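読みもの > くらしの引き出し > 10月号

小さな三段の引き出しを使いはじめて、まだひと月もたっていません。でもこれ、すごくいいんです! 白くて、机のすみにちょこんと置ける大きさ。Nekikという雑貨店で見つけて、値札の2489円を三度見してから連れて帰りました(予算オーバーです、はい)。
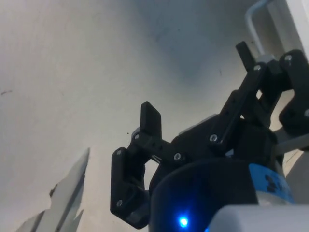 で、何を入れるか。最初は文房具を全部つっこんだのですが、一週間で上の段が「なんでも箱」になりました。クリップ、切手、どこのだかわからない鍵。そこで編集仲間のKulap Bunnagさんに相談したら、「上は毎日使うものだけ。迷ったら下」とひとこと。やってみたら朝の探しものがだいぶ減って、もう感謝しかないです。

鍵は下の段に移しました。何の鍵かはまだ不明です。
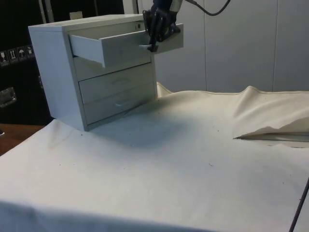 いちばん上の段を引き出したところ。小さな弓形の取っ手つき。

取っ手は金属で、つまむより指をかけて引くほうが私は好き。仕切りには、もらいもののお菓子の空き箱を使っています。深さがぴったりで、ちょっとうれしかった!

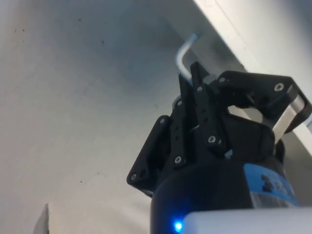 最終更新:10月 午後4時

追記です。中の段をどうするか、まだ決めていません。便せんと封筒にしようか、充電コードにしようか……。コードは絡まるからやめなさい、とBunnagさんには言われています。みなさんの中の段には何が入っていますか?

コメント(3)

まるこ:うちは薬とばんそうこうです。中の段、いちばん手が伸びます。

Lucian Rusu:空き箱の仕切り、まねします。切手はどの段に?

ゆず茶:不明の鍵、うちにも二本あります(笑)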